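Workville > Features > Home Workshop

The Pleasures of an Open Case

By Belmiro Rebelo | January | 4 min read

There is a particular kind of winter morning, coffee going cold on the windowsill, when I like nothing better than to take the side off an old desktop computer and have a good long look around. A friend in Purkidstead calls it my gardening, and I suppose it is -- all that green, for one thing! The motherboard alone can keep me happy until lunch, with its crowds of tiny black and silver parts.

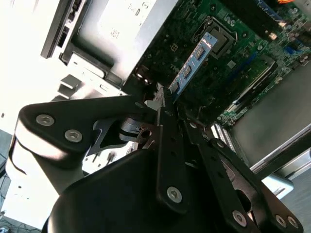 Start With the Landmarks

If you have never looked inside one before, find the processor first and let everything else arrange itself around it. On a Dell board like this one the socket has a silver metal bracket with a bent lever down one side, and the memory slots run alongside, with white latches at their upper ends.
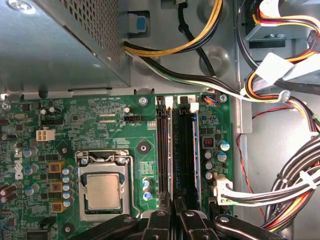 The Dell board in its gray case, with a memory module seated in the right slot.

Take Your Time With the Memory

I paid Amaral, the secondhand shop, 70 dollars for my first machine, and I spent 2 evenings just learning how the memory came out (gently, with a thumb on the latch, and always with the power cord unplugged). I still go slowly, and I still enjoy it.

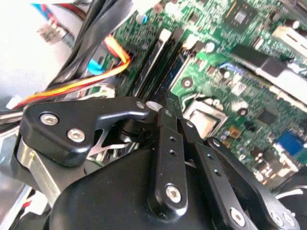

Memory slots and the silver socket bracket, up close.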